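Progress report to the Zenitz Family Fund
Project: Bristine Listening Line and Couples Evenings
Prepared by: Meifang Cui, project coordinator
Date: 26/05/2025

Dear Baoshan Song,

This is our second report under the present grant. I write it in the same order as your form, but I have joined parts 3 and 4, as they ask for nearly the same information.

1. What we planned

The grant pays for support to people whose relationship is in trouble or has just ended. We promised you two services. The first is the listening line, where a person can talk by telephone with a trained listener. The second is the couples evenings at our Somboon Street rooms, where both partners come together and a counselor leads the talk. In the plan we also wrote that we would prepare a small booklet on separation for people who live far from their family.

2. The listening line

The line took 900 calls in this period. Most callers are alone when they call, and many call late in the evening. The subjects are very much the same as in our first report: trust after an affair, long silence between partners, a breakup that one side did not expect, and the fear of telling the parents. We see more callers whose partner works in another city or abroad. They often say they do not want advice. They want to say the whole story one time from the beginning to the end, to a person who does not know the partner.

We had a difficulty with the closing hour. Listeners did not like to end a call when the caller was crying, so the shift became longer and longer, and two listeners left us for this reason. From now a second listener stays after the closing hour to finish the open calls, and new calls receive a recorded message with the hours for the next day. The listeners accepted this well. I think we should have done it earlier.

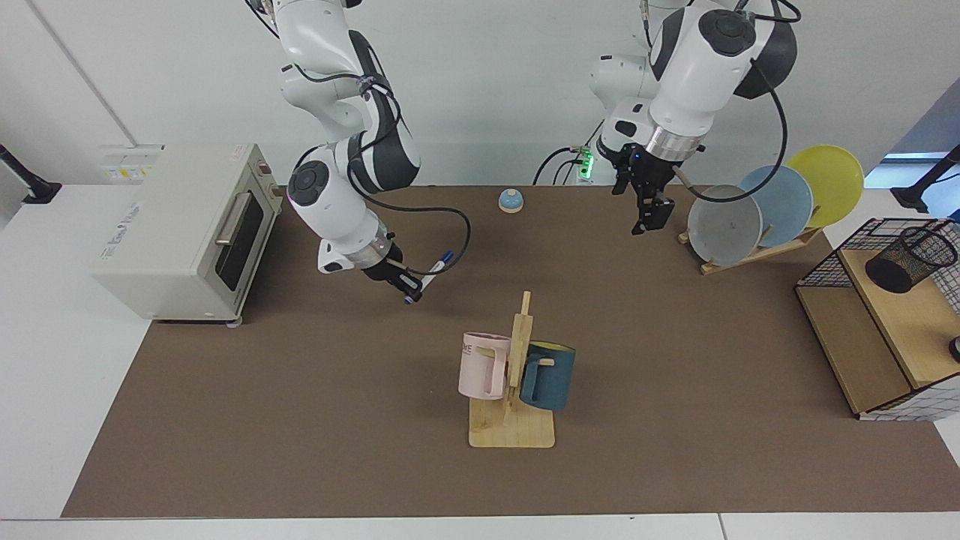
Does the line give the same listener to a person who calls again?

We try to do so when the caller asks for it, but we do not promise it, and after 6 calls we invite the person to meet a counselor face to face.

3. and 4. Couples evenings, results and difficulties

Each series has 6 evenings. In this period we finished one series and began a second. The first series was full, and one couple stopped in the middle because they decided to separate. They wrote to us later and thanked the counselor, as they could make this decision without a fight. I do not know if your form counts this as a success or as a dropout. I put it under dropout, but I would be glad to discuss it with you.

The evening on money was the hardest one for most couples. The evening on forgiveness was expected to be hard, but people came prepared for it. With money they were surprised by their own anger. In the second series we moved this evening to a later place, when the group already knows each other better.

One difficulty remains. Men call the line less than women, and for the couples evenings it is almost always the woman who writes the first email. We changed the text of our leaflet and took out some words which sounded like a medical treatment. It is too early to say if this helps.
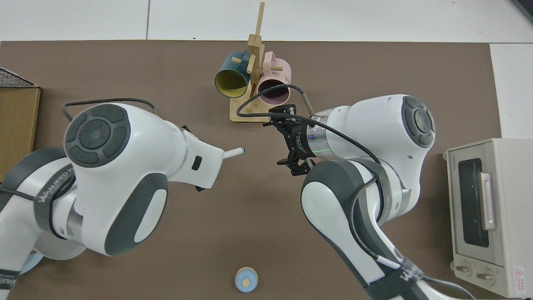 Two robot arms over a brown tabletop mat.

5. The booklet

The booklet is behind the plan. The first text was too long and had too many legal terms, so our test readers put it down after a few pages. We now have a shorter text in everyday words. It has a chapter on the first week after a breakup, one on living in the same apartment while separated, and one on how to speak with children. Zuston, the print shop, gave us a price for 100 copies, and this price is inside the budget line. We would like to print in September.

6. Money

Spending on the line is a little over the plan because of the second listener in the evening. Spending on the booklet is under the plan for the moment. We ask your permission to move the difference from the booklet line to the listener line. The total does not change. The table of costs is sent separately, with the receipts in the same order.

7. Next steps

- finish the second series of couples evenings
- train new listeners to replace the two who left
- print the booklet and send copies to your office
- begin a short call-back survey, only with callers who agree to it

For the survey we still have a question about privacy. Many callers share a phone plan with the partner they speak about, and a call from us could bring them trouble. Please tell me if other projects of your fund have a good practice for this, as I would like to read it before we write our own rules.

With respect,
Meifang Cui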